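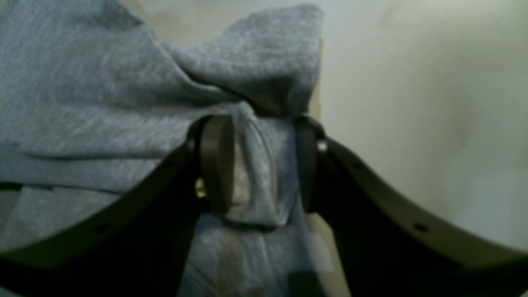

Dimas Jugah wondered why the Nosurent kit costs $271 when the pads alone sell for far less, and whether it can pick up laundry at all. I have the same doubt. We fold for a small hotel in Pradville and I want an arm to lift sweatshirts and jersey tops off a pile and pass them to the folder. Has anyone run the two-finger kit on soft stuff for more than a demo?

**Charoen Wongsuwan**

Running it since April. It pinches a fold and holds it fine if you come straight down and close slowly. Heavy knits are the easy part. Thin pillowcases are worse – it grabs 2 layers or misses. Our log shows 2,040 picks on one set of pads, and I swapped them at that point because the grip had started to slip. Check the finger screws every Friday. Ours worked loose in the first month and the manual doesn't mention it.

The price includes the wrist camera mount and the cable. Pads alone won't get you either.

**yazıcı_fan**

get the Yazıcı one, way better

**Dimas Jugah**

The Yazıcı uses suction, and that leaks through knit fabric. I sent mine back. Ask Nosurent for the trial – they let you do 1,000 picks with your own laundry before you pay. Keep the box, they want it returned in the same one.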